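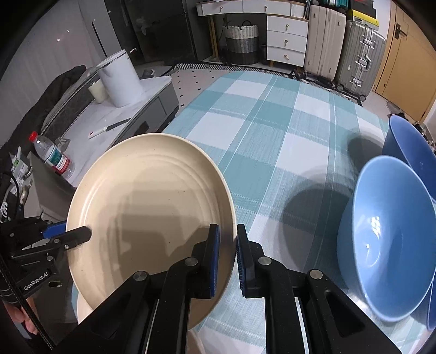 Setting a table takes the woman who runs collection at Gisard four minutes at home. At work she has spent since September on it.

"My mother asks what I do," she says. "I tell her I move plates. She says I could have done that at her place."

Gisard gathers examples of household chores for learning systems. Its operators carry a gripper in each hand and do the job themselves, and the recordings go to Lundik, a model being trained to manage plates and bowls without anyone holding its fingers for it. The current order is for 1,774 accepted episodes of table work. To get them, the team had recorded 3,794 by the morning I visited.

I ask about the other two thousand or so. She sighs, and pours coffee.

"Some are drops. Some are people being clever. You get a new operator who used to wait tables, and everything is one smooth sweep. Lovely to watch, useless to us. I want to see the fingers close on the rim, and then I want to see the plate move."

Plates, she says, are harder than they look. A bowl gives you a wall to pinch. A plate lying flat gives you almost nothing, so you get one finger under the edge and tip it up, and the second hand either helps or gets in the way.

"Mostly in the way, the first week. People forget they have wrists."

She is fussy about rooms. The team works in lived-in homes, and operators are told to leave the furniture and luggage where they find them. An early batch of 400 episodes was shot on one bare white table at the Todorova office. Lundik got very good at that table.

"Then we gave it a plaid tablecloth - and it reached for the squares."

The cloths now rotate, as do the bowls. Does she expect Lundik to set a table by itself soon? She considers this for longer than I would like.

"It can put a plate down. Ask me about forks next year."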